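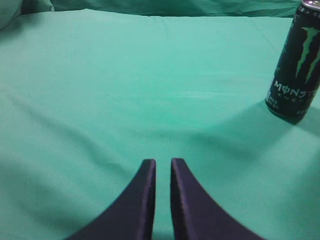 Product Photography on a Small Budget
Handout 5: Fabric as a ground
Instructor: Maja Cieślak
February 19, 2019

Reading before class: Dallard, the chapter on surfaces. Skip the section on paper rolls. We will come back to it in March.

Why fabric

Cloth gives a plain field of color and hides a bad tabletop. It also shows every fold. A crease that you barely notice by eye can turn into a bright streak once light comes in low from the side. Shallow dips produce long soft shadows. Neither is a mistake in itself, but you should decide whether you want them before you place the object.

Color

Teal and mint cloth rarely looks like one color across a whole picture. Parts facing the light go pale and parts turned away go deeper and greener. Set your white balance from a gray card laid on the cloth, then leave it alone for the session.

A black drink can on teal separates well along most of its outline. The difficulty is the can itself. Metal picks up whatever is near it, including the cloth, so check the sides for a green cast. Tall, slim cans also need more headroom than students usually leave.

Laying the cloth

Iron on the reverse side. Cotton from Brovach takes a hot iron; the Betora blend does not.
Lay it loosely, then smooth from the middle outward.
Clip the far edge first.
Put the object down once. Dragging it pulls ridges into the cloth.

If you want folds, make them broad and run them diagonally. Short, tight folds look like laundry.

Exposure

Start at ISO 200 and bracket. Zieliński recommends underexposing dark packaging slightly, but on a light cloth I find this makes the ground muddy. Try both and keep your notes.

Assignment

Photograph one upright can or bottle on a single piece of cloth. Hand in 2 prints: one with the fabric as flat as you can get it, one with deliberate folds. Same object, same light, same camera position. Attach a written note of up to 300 words on what changed in the shadows and in the color of the cloth.

Cloth can be signed out from the cabinet in the studio. Return it folded, with the clips.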